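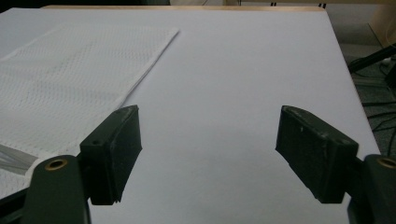
The owner of the Plovska laundry counter has heard every promise a mesh bag can make, and she believes very few of them. "They tell you it adds years to your clothes," she says. "Years compared to what? Did anyone wash the same sweater both ways?"

She started selling wash bags in September, after customers kept asking. Her first order was 200 from a supplier called Trimari. The zippers on 28 of them stuck within the first month. "I took them all back. I wasn't going to argue with people over a zipper."

I asked whether bags do anything at all. She shrugged. "Straps don't wrap around everything else. Socks stay together. I'll give them that." What she doubts is the claim that a bag makes a hot wash safe for delicate things. "It's a net. Hot water goes through a net."

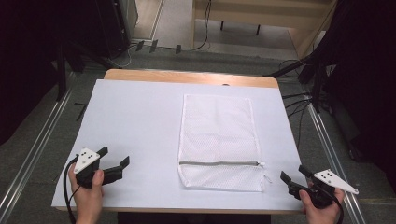

So how full should a mesh bag be?

"Half, and most people go way over that. If you stuff it tight, the middle doesn't get clean and you end up running it again. Lay the bag flat, put the things in, close it all the way. If you have to push to get the zipper shut, take something out."

She is just as unconvinced by folding. A customer from Ukinden once showed her a method with 7 steps for a bag that, she points out, will be wet in ten minutes. Storing them flat in a drawer is fine by her. So is a hook.

The Nasr bags she stocks now have given her less trouble, though she won't recommend them yet. "Ask me after 52 weeks," she says. "Right now all I know is they close."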